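January, late, tea gone cold

Day four of learning to read Thai, and I have so far mastered the art of buying notebooks. The class meets at Phetsri, upstairs, and the app everyone uses is called Zimix, which sends me a sad little chime whenever I neglect it. It chimes a lot. I paid for the year.

There are no spaces between the words. I knew this in the way you know the sea is deep. Then I got handed a line of it and sat there like a cow at a gate, wondering where one word stopped and the next one had the nerve to begin. Vowels go in front of the letter, behind it, over it, under it. I have lived in apartments with less going on.

Menus are supposed to be the beginner's friend, short lines and big print. I can now pick out อาหารไทย, "Thai food," which will be a great help to me in Thai restaurants.
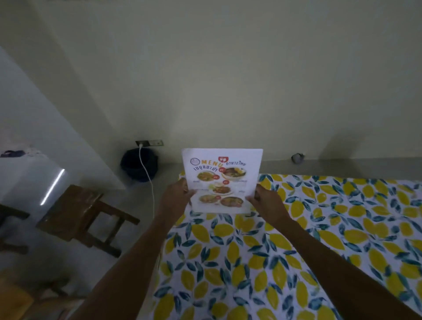
Lempi Seppälä told me I should quit sounding out letters altogether and learn whole words by their shape, the way she did, and that she had 500 of them by spring. I said that was wonderful. I have 19, and two of those are "rice."

Andcombe library had one book on the subject, last checked out when I had better knees. It says a person needs 3,000 words to follow a newspaper. It doesn't say which newspaper, or how slowly. I renewed it anyway, mostly so the librarian would think well of me.

Tonight I tried studying on the bed, which the book warns against. The book is right. I went over the tone rules, low class, middle class, high class, and felt judged by an alphabet. Then I lay down next to my papers for a minute to rest my eyes and it was nine-thirty.

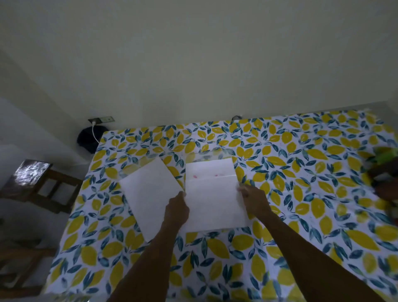

Skip the tone rules until you can hear them, somebody wrote back on the class message board, you're only scaring yourself. Fine. Skipped. That is the first assignment I've finished early.

Must call the plumber in the morning. Zimix just chimed.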